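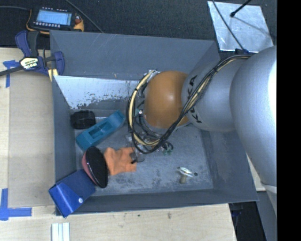 A gray bin with a few objects on the floor of it.

Call for participants: the Plirnside Kitchen Drawer Study

Filed under: Get Involved / Paid Studies
4 min read

Somewhere in your home is a drawer. You know the one. It opens two inches, catches on a potato masher, and has to be talked the rest of the way. We would like to pay you to let us look inside it.

Trultance is a small research outfit that writes about how people keep house, mostly for folks who design apartments and then wonder why the tenants complain. Our next project is on household clutter: what gets kept, where it ends up, and how people explain it when a stranger asks politely. We are looking for 30 households in Plirnside, and we would prefer that you not be impressive.

What you would do

There are 2 home visits, one at the start of May and one near the end. Each takes an afternoon, or less if you own less. At the first visit we ask you to empty one drawer, closet or shelf of your choosing onto a table and talk us through it. We take notes. We do not sigh. Between visits you keep a short diary of anything you go looking for and whether you found it. "Scissors, no" is a perfectly good entry.

At the second visit we open the same drawer again. Please do not tidy it for us. In the pilot, a number of people cleaned up the night before out of pure shame, and we ended up with a lovely set of notes about the insides of empty drawers.
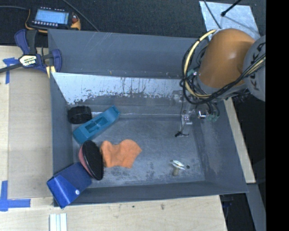
Scuffs, dust and several objects toward the left side.

Who we want

You should be 18 or older, live in Plirnside or out along the Caron road, and have been at your current address for at least a year. Renters and owners both welcome. Roommates are very welcome, provided everybody in the home agrees to take part and nobody plans to use the visit to win a long-running argument about the fondue set.

We can't take professional organizers, people who are moving before June, or anyone who already labels their cables. Good for you, but no.

What you get

$324 per household, paid after the second visit. How you divide it is your business. You also get a copy of the finished report, in which your drawer will appear under a code name and with its dignity mostly intact.

What happens to the information

Diaries and notes are stored without your name or address. We don't report on medicines, letters, bank papers or anything else you would like to shove back in quickly. You can drop out at any point, and if you do so after the first visit we pay half.

How to apply

Pick up a form at the front desk of the Lunex Building or ask us to mail you one. It wants your contact details, the number of people in your home, and one paragraph on the worst drawer you have. Spelling doesn't count. Please don't send samples. We still have a bag of somebody's allen keys and would like to return it.

Forms are due back by 5 p.m. on the last working day before May. We reply to everyone, including the cable labelers.

Related
Wanted: evening phone interviewers, Plirnside office
What 12 months of lost keys looked like
Paid study: how long do you keep a receipt?
Caron road parking survey, results so far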